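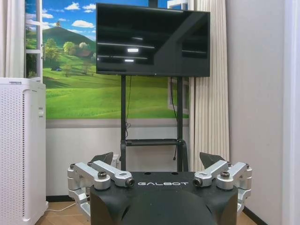 Mobile television stand

A mobile television stand, also called a TV trolley or rolling TV stand, is a piece of furniture that holds a flat-screen television upright and lets it be moved across a floor. It is used in offices, classrooms, clinics and exhibition halls, and less often in homes.

Categories: Furniture | Display equipment | Office fittings

Search articles Go

Construction

Most stands have a wheeled base, one or two upright poles and a bracket to which the television is bolted. Black is a common finish, as it matches the casing of most screens. On two-pole stands a crossbar or shelf often joins the poles at mid-height. It stiffens the stand and gives a place for a media player, a keyboard or a remote control.

The post may carry on above the top edge of the television. In some designs the spare length allows the bracket to be raised later; in others it holds a small upper shelf for a conference camera.

Height is set by a row of holes and a locking pin, by a clamp, or on dearer models by a motor. The base is usually wider than the poles so that the stand does not tip when pushed. Castors on at least two corners have brakes.

Cables

A television on a stand needs a power lead and usually one signal cable. These may run inside a hollow pole, be held by clips, or hang freely beside the poles. Slack is often gathered in a loop near the shelf – this leaves some length for changes in height. Cables that reach the floor should be kept clear of the castors before the stand is moved.

Placing

A glossy screen that is switched off reflects ceiling lights and windows much as dark glass does. Reflections can be reduced by turning the stand side-on to the window or tilting the bracket slightly downwards.

Makers

The Votberg workshop in Wenitz made a two-pole stand from 1994 with a welded steel base and four castors. An early batch of 293 went to schools in the district. The later Nerlow model replaced the welded base with a bolted one, which could be packed flat, and weighed 31 kg without a screen.

See also: Monitor arm – Projector trolley – Wall bracket

This site uses cookies to remember your reading settings. Accept | Manage choices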